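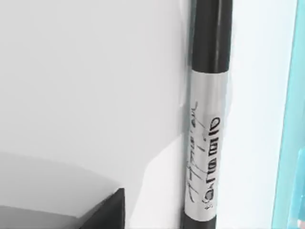
Rozália Barta y la biografía televisiva: notas sobre un estreno

3 de enero de 2024

La cadena Nodlow ha confirmado el estreno en España de La voz de Hinunholm, película para televisión dedicada a los primeros años de la contralto Boglárka Takács. El papel protagonista corresponde a Rozália Barta, conocida hasta ahora por su trabajo en la serie Tullus, donde interpretó durante varias temporadas a la administradora de un puerto fluvial. Quien firma este cuaderno asistió en octubre al pase para prensa y desea dejar constancia de algunas impresiones que no tuvieron cabida en la reseña breve publicada entonces.

Conviene recordar, en primer lugar, el marco del relato. El guion de Csaba Lengyel no abarca la vida completa de la cantante. Se ciñe al periodo comprendido entre su llegada al conservatorio de Hinunholm y la noche en que sustituyó, sin ensayo previo con la orquesta, a la solista titular. Quedan fuera las giras, los matrimonios y la retirada. La decisión será discutida por quienes esperaban un retrato más amplio, y en el coloquio posterior al pase hubo ya dos intervenciones en ese sentido. El señor Lengyel respondió que disponía de una hora y media y que prefería contar bien un invierno.

La realización es de Demetrius Haddad. Su trabajo anterior, un documental sobre afinadores de órgano, se proyectó en pocas salas de nuestro país, aunque puede encontrarse en el catálogo de algunas filmotecas. De aquel título procede sin duda la atención que La voz de Hinunholm presta a los oficios que rodean a la música: el copista que entrega tarde las partituras, la encargada del vestuario, el pianista repetidor que acompaña a los alumnos durante horas y al que casi nunca se mira. Este último personaje, interpretado por Andor Mészáros, dispone de muy pocas líneas de diálogo. Su presencia sostiene, sin embargo, buena parte del segundo acto.

Sobre la interpretación de la señora Barta

Debe señalarse que la actriz canta en todas las secuencias. La producción había previsto doblar las arias con grabaciones de archivo, y así figuraba en la primera nota de prensa distribuida por Nodlow. El criterio cambió durante la preparación. La señora Barta había estudiado canto en su juventud, si bien como mezzosoprano, y trabajó con un profesor durante 23 semanas para adaptar el registro. El resultado no pretende ser una imitación. Quien haya escuchado los discos de Boglárka Takács advertirá de inmediato un timbre más claro y una dicción más cuidada, incluso excesivamente cuidada en los pasajes rápidos.

A juicio de este autor, la mejor escena de la película carece de música. La joven cantante espera en un pasillo a que se comunique la lista de admitidos y escucha, a través de la puerta, una conversación sobre sus zapatos. La cámara permanece sobre el rostro de la actriz hasta que la puerta se abre. El público de la sala guardó un silencio poco habitual en los pases matinales.

Menos convincente resulta el tratamiento de la familia. El padre aparece en tres ocasiones y en las tres pronuncia, con ligeras variaciones, la misma advertencia. La hermana menor, que en las memorias de la cantante ocupa capítulos enteros, queda reducida a una carta leída en voz alta. Se comprende la necesidad de abreviar, pero el desenlace exige del espectador una emoción familiar que el guion apenas ha preparado.

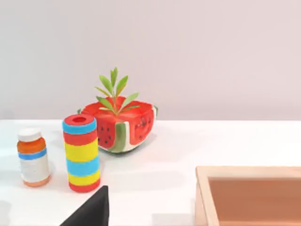

Frasco con tapón blanco sobre una superficie blanca.

Cuestiones de producción

El rodaje se desarrolló en los antiguos estudios Rácz, cuya nave principal permitió reconstruir el patio de butacas del teatro. Según el dosier entregado a los asistentes, se contó con 1000 figurantes para la secuencia del debut, distribuidos en dos jornadas. La cifra impresiona sobre el papel. En pantalla se advierte sobre todo en los planos generales del vestíbulo, donde el movimiento de los abrigos y los programas de mano produce una confusión muy creíble. En los planos de la platea, en cambio, la iluminación deja al público en penumbra y el esfuerzo pasa casi inadvertido.

La banda sonora combina piezas de repertorio con fragmentos compuestos para la ocasión. Estos últimos son discretos y cumplen su función, salvo en los títulos finales, donde una canción de aire contemporáneo interrumpe de manera brusca el clima alcanzado. Varios asistentes manifestaron su extrañeza. El señor Haddad indicó que la inclusión de ese tema obedecía a un acuerdo con la cadena y no quiso extenderse más.

Merece mención aparte el doblaje al castellano, que se presentó en una copia todavía provisional. Los diálogos están bien ajustados y se ha tenido el acierto de mantener las canciones en su lengua original con subtítulos. Se observaron, no obstante, dos criterios distintos en la pronunciación del apellido Takács, a veces dentro de una misma escena. Es de esperar que la versión emitida haya corregido esta circunstancia.

Emisión y material complementario

La película se ofrecerá en horario de noche, a las 10, y quedará disponible en la plataforma de la cadena a partir del día siguiente. Nodlow ha anunciado asimismo un reportaje con entrevistas al equipo, de emisión previa, a las 9. Este autor no ha tenido ocasión de verlo. Por las informaciones facilitadas, incluirá imágenes de los ensayos de canto y una conversación entre Rozália Barta y una antigua alumna de la cantante.

A los lectores que deseen acercarse a la figura de Boglárka Takács antes del estreno se les recomienda el recital de juventud grabado en Hinunholm, reeditado recientemente con un sonido aceptable. Las memorias continúan agotadas en español. Algunas bibliotecas municipales conservan ejemplares de la primera traducción, cuyo prólogo contiene errores de fecha que la propia autora señaló en su momento.

En una próxima entrada se publicará la transcripción parcial del coloquio con el señor Lengyel, una vez revisadas las notas tomadas durante el acto. Los comentarios a esta entrada permanecerán abiertos hasta entonces. Se ruega a quienes ya hayan visto la película en otros países que eviten revelar el contenido de la última escena.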